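Print this page | E-mail this page

# Palberg Bin-Clearing Set - README and data card

Companion data for the Jendow chore benchmark. Release of 10/30/20.

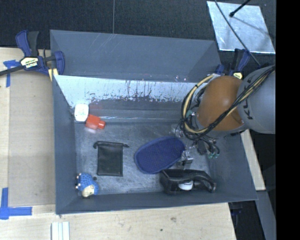

The set was put together to answer a narrow question: can a single arm empty a bin of mixed household goods without a person stepping in? Clearing a bin is the smallest part of most tidying jobs, and of a good many packing and sorting jobs on a shop floor as well. It is also where most of our trials stop. A typical load is mixed on purpose. A flat black drawstring pouch lies near a dark blue mesh-like oval tilted up at one end, with a small blue toy animal down in the corner, and each of them asks for a different approach from the tool. The pouch offers very little height. The toy sits close to two walls, which limits the angles from which a finger can come down. The bright strip along the far wall carries reflections that a colour-based segmenter will sometimes report as objects.

## Contents

 /trials one folder per trial
 /loads object lists, one per load
 /labels outcome codes (CSV)
 /calib camera and arm calibration
 CHANGES.txt
 LICENCE.txt

There are 665 trials drawn from 32 loads. A load is a fixed list of objects; their positions change from trial to trial. A trial is a single attempt at a single object, beginning with the arm at its ready position and ending when the object is released over the drop area or the attempt is abandoned. Overhead stills were taken before and after each attempt, and a number of trials have a third still taken partway through, for a total of 1,039 intermediate stills including repeats. Trials without an intermediate still have an empty field in the index, not a zero.

## Outcome codes

 0 no contact
 1 contact, no lift
 2 lifted, dropped inside the bin
 3 lifted, dropped outside the bin
 4 released over the drop area
 9 stopped by the operator

Code 9 is a safety stop and says nothing about grasp quality. Leave it out of success rates, but report how often it occurs. Code 3 is rare and should not be merged with code 2, as a dropped object on the bench has to be recovered by hand and ends the unattended run.

## Where the baseline stands

The baseline planner, Ristis, handles rigid objects with parallel sides well enough that we no longer regard them as the hard part. It has trouble with the following:

- Flat fabric. The planner tends to choose a point in the middle, where there is nothing to close on.
- Openings. Objects with a gap through them are treated as solid, and the fingers come down on the wrong part.
- Corners. Approach paths near a wall are rejected early. The collision margin is 35 mm and should probably be smaller.
- Dark objects on the dark floor. Depth is adequate, but the mask edges wander.

Would we leave this system to clear a toy bin at home, or a returns bin in a warehouse? Not yet. It can shorten the job for a person who is already standing there. Folding, wiping and putting items away in the right cupboard are separate problems, and success here should not be read as progress on them.

## Known issues

1. The bin floor is scuffed. Pale scratches show up as thin false edges at low thresholds. We kept the worn bin, as a new one would look the same after a season of use.
2. Loads were written by the same team that tuned the planner. Expect some bias toward objects we already found interesting.
3. Transparent containers are not represented.
4. Object weights were recorded to the nearest gram in the later loads only. Earlier entries are blank.
5. The calibration was redone in May. Both files are in /calib, and the index lists which one applies to each trial. Mixing them gives an offset that looks like a bad grasp.

## Splits

Split by load, never by trial. Consecutive trials share objects and often share positions - a random split will put near-duplicates on both sides and inflate the score. The supplied split files follow this rule.

## Suitable and unsuitable uses

Suitable: grasp ranking, segmentation in clutter, failure detection, comparison of end tools on the same load.

Unsuitable: speed claims (the arm was run well below its rated speed), safety certification, any estimate of labour saved.

## Citing

Cite as "Palberg Bin-Clearing Set, Bajwa Automation Lab" with the release date at the top of this file. Please include the planner version if you report against the baseline.

---

Contact: Bajwa Automation Lab, data desk | Copyright Bajwa Automation Lab. All rights reserved except as set out in LICENCE.txt | Back to top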